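Previous: The bench that came with the house

Kyung-tae Tak keeps his spare cables in a shoe box, and until July the box did not close. He repairs small household things from a back room in Jondon, mostly lamps and radios, and people leave their cords with him when they pick up whatever they brought in. He has never liked throwing one out.

"A cord works or it doesn't," he says. "The trouble is you can't tell by looking."

This summer his sister-in-law, Eun-ji Hong, talked him into sorting the lot. She runs the office at Clillex, a small moving company, and has strong opinions about boxes. Her rule is that a cable has to be matched to something in the house before it earns a place. If there is no match by the end of the afternoon, it goes in the bag for the recycling center.

They began after lunch with the kitchen table cleared. Tak took the plugs and Hong took the labels. She uses plain paper tape and a pencil, and she writes the name of the device and the room it lives in. She doesn't bother with the type of connector. "I don't know those names and I don't want to," she says. "I want to know it goes to the lamp in the hall."

The coiling took longer than either expected. Tak wraps a cord around his hand, which puts a twist in it every time. Hong lays hers in loose circles, turning the cord a little between her fingers so it falls flat, and ties it with a strip cut from an old pillowcase. He tried it her way and gave up on the stiff ones.

The cables that stay plugged in were a separate job. Tak's advice there is simple. Pull on the plug, never on the cord. Leave some slack where the cord goes in – the first couple of inches are where most of the ones he sees have failed. Wipe the cord down with a barely damp cloth while it is unplugged, and look for cracks as you go. A gray cord on a white surface is easy to check in daylight. Black cords he runs through his fingers.

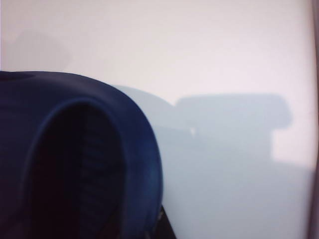
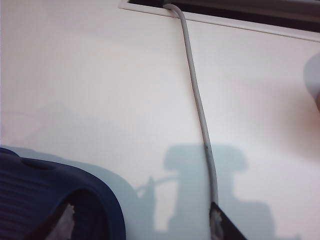
Hong's daughter Yi-an came by at four and claimed a charger she had been missing since she moved out. That left two cords with no owner. One was thick and brown and had a plug Tak had not seen in years. The other fit nothing in the house, though he tried it in everything, including the rice cooker.

Both should have gone in the bag. Hong tied it shut herself and put it by the door, and when she carried it out to the car that evening she noticed the brown one was back on the shelf above his bench, coiled around and around the way he always does it, with a piece of tape on it that said "Ask Hae-won."

Hae-won Ji, who lives across the street, has not been asked yet. The shoe box closes now.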